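About Zultonier

Home About The shop Classes Swap table Find us

Hello, and thanks for looking us up! Zultonier is a baking supplies shop and teaching kitchen on the high street in Wornthorpe, between the launderette and the old post office. We sell flour, sugar, tins, cutters and every kind of setting agent we can get hold of, and in the back kitchen we teach people to bake, set, whip, fold and glaze. If you've ever stood in a supermarket wondering whether you want strong flour or plain, come in and ask. It's our favourite sort of question.

How we started

The shop began as a market stall with two trestles and a very unreliable awning. We sold loose flour by the scoop and loaned out cake tins for the price of a bun. People kept bringing the tins back with a slice of whatever they'd made in them, and that's really how the classes came about, as the talk at the stall was always the same: how did you get it to rise, what did you line it with, why has mine sunk in the middle?

When the Ferreira ironmongery closed and the building came up for rent, we took it. The long oak counter was already there, and so were the hundreds of little drawers behind it, which used to hold screws and hinges and now hold piping nozzles, sprinkles, paper cases and vanilla pods. Some of the old brass labels are still on. If you ask for petal nozzles we'll go to the drawer marked "coach bolts", and after a while you stop noticing. We kept the name Ferreira over the side door too, which is the one to use for classes.

The shop

We stock 700 different things at the moment, and the list changes as people ask for things. A lot of it is sold loose, so you can bring your own jar or bag and buy just what a recipe needs. Flours are along the left wall, milled grains first and then the nut flours and the gluten-free blends (these come sealed from the supplier and we never scoop them in the shop). Sugars and syrups are opposite. Chocolate lives in the cool cupboard at the back, so please ask!

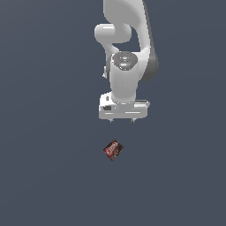
Tins are the part of the shop we get most excited about. We have loaf tins, bundt tins, Battenberg tins, madeleine trays and some huge roasting trays that only fit the larger sort of oven, so measure yours before you come. Nearly everything in the shop can be hired for a week as well as bought, and wedding cake tins are hired far more than they're sold. We've tried to keep the website in the same spirit as the counter, plain and easy on the eye. Hire prices are on the shop page, and the deposit comes back to you when the tin does. A quick wipe is fine, as we wash everything again here.

The teaching kitchen

Classes are small and everybody gets their own stretch of worktop, their own bowl and their own oven shelf. We don't do demonstrations where you sit and watch for three hours. You'll be floury by the end of the first ten minutes!

Beginners usually start with our bread morning, which covers one white loaf, one seeded loaf and a tray of soft rolls, all taken home in a paper sack. After that there's pastry (shortcrust and rough puff on the same day, and yes, it is a long day), sponge cakes, biscuits, and a preserving class when the local plums are ready. Each class costs £40, with all ingredients included, and you keep the recipe booklet. The booklets are printed with wide margins for scribbling in. Please do scribble. Ovens vary so much that your own notes on timing will soon be worth more than ours.

If you can't manage steps, use the side door on Bitow Lane, which is level all the way through to the kitchen. Two of the worktops can be lowered. Tell us when you book and we'll have one set for you.

Puddings that wobble

The class we get asked about most is the one on set puddings, and we love teaching it. Jelly, blancmange, panna cotta, proper trifle with a layer of fruit suspended in the middle. Lots of people haven't made one since they were at primary school, and the noise in the room when the moulds are lifted off is wonderful. 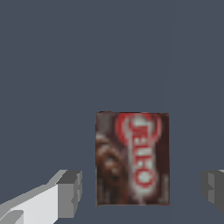

A JELLO box, logo running down the front.

We teach with leaf gelatine, powdered gelatine and agar, so there's a version for vegetarians and vegans at every session. They behave quite differently. Leaf needs a soak in cold water and a good squeeze. Powder wants sprinkling over liquid and leaving alone. Agar has to be properly simmered and then sets at room temperature, so you need to be quick with your mould. Fresh pineapple and kiwi will stop gelatine setting at all, but tinned pineapple is fine, and we make one of each so you can see for yourself. Our collection of old copper and glass moulds can be borrowed on the day.

The next run of set pudding classes is in February, and the booking page is open now.

The swap table

By the front window there's a table where you can leave baking things you no longer use and take something home in return. Cutters, cake stands, cookery books, scales, spare whisk attachments. There's no need to match like with like. We keep a tally in a notebook, and at the last count 3,571 things had passed over the table since we moved in, including one fish kettle that has been round three times.

Schools and groups

We visit primary schools within easy reach of Wornthorpe with flour, yeast and a great many aprons, and the children make a roll each from scratch. For bigger events we can cater for up to 100, with a bit of warning. Youth groups, care homes and libraries are very welcome to get in touch too.

Allergies

Our kitchen handles wheat, nuts, eggs, milk, soya and sesame, and we can't promise that any class is free from traces. Please tell us about any allergy when you book and we'll talk it through with you.

Page last updated 2023-12-20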